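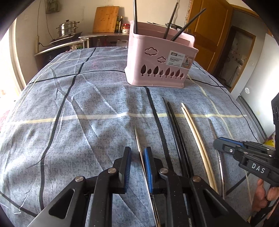
My project for the summer term was on how people in my building eat dinner, or more exactly, when. I picked it because my grandmother always ate at five sharp and my roommate Vivek Dubey eats whenever the rice is done, and I wanted to know which of them was the odd one.

So I wrote up a one-page survey and slid 80 copies under doors all over Mostyn House during the first week of June. It asked what time you sit down, who cooks, who you eat with and whether the TV is on. Professor Oprea told me to cut it to 4 questions, and she was right (my first draft had one about soup that even I didn't understand).

The answers were a lot more fun than I expected! Families with small kids were done very early, and a lot of the students ate late and alone, usually with a phone propped up against something. I had figured the phone people would be kind of embarrassed about it, but most of them wrote whole paragraphs on what they watch.

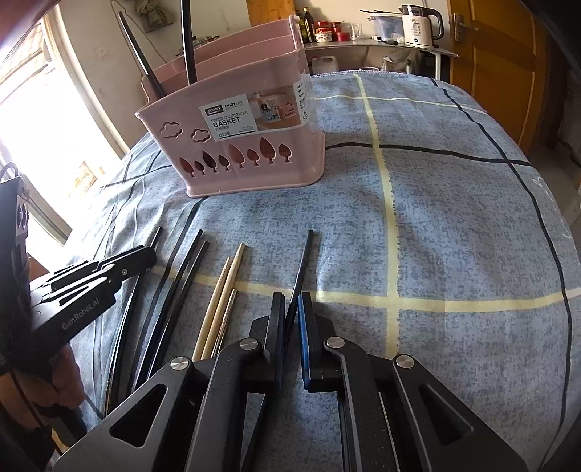

I also did longer interviews with two neighbors. Despina Dinu told me her family moved dinner back an hour when she started at the Faltside bakery, and then never moved it forward again, even after she quit. Dorin Preda eats standing up at the counter and says sitting down makes it feel like a meeting. I got so into his stories that I forgot to ask who cooks, so that box is blank in my table, sorry.

What I'd change: I handed the surveys out during exam week, which was dumb, and I'm sure it pushed the student dinners later than normal. I also never asked about weekends, and a bunch of people wrote "depends on the day" in the margin. If I get to do this again in the fall I'd like two versions of the sheet, plus a few questions on breakfast, which Vivek says isn't a real meal anyway.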